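From the Paper Room

Well, the big table is back in use, and I can't tell you how happy that makes me! Those of you who come up the back stairs at Groseck will know the paper room has been a bit of a jumble all fall, with the Dreltton orders stacked under the window and the mat board leaning wherever it would lean. We have spent the better part of December putting it right, and on the whole I think it's a nicer place to work than it has been in years.

The main job has been going through the large white sheets, one at a time, before they go into the flat drawers. It's slow work, and I've grown fond of it. You lay a sheet down, get the lamp low to one side, and look across the surface for specks and lint and stray hairs, which show up on white like nothing else. A soft wide brush takes care of most of it. Please don't use your sleeve (I know, I've done it too), and please don't blow.

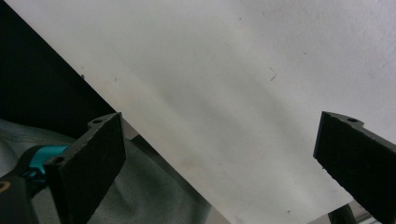
Darragh Ní Bhriain has been after me to mention the brushes, so I will. There are 2 of them hanging by the door, and they are for clean paper only – no eraser crumbs, no charcoal, and certainly no sweeping up after lunch. If you find one on the floor, give it a wash in mild soap and let it dry flat overnight.

We have more than 80 sheets checked and put away so far, with the Pirihi stock still to come. The creamier paper goes in the lower drawers and the bright white up top, with a slip of tissue between each. If you take one out and change your mind, slide it back under its tissue and leave the drawer label alone, as Darragh wrote those out by hand and is rather proud of them.

Anyone with a free morning is welcome to come and help. The kettle is on from nine, out in the hall and well away from the table, and there's usually some of the Desano shortbread left in the tin.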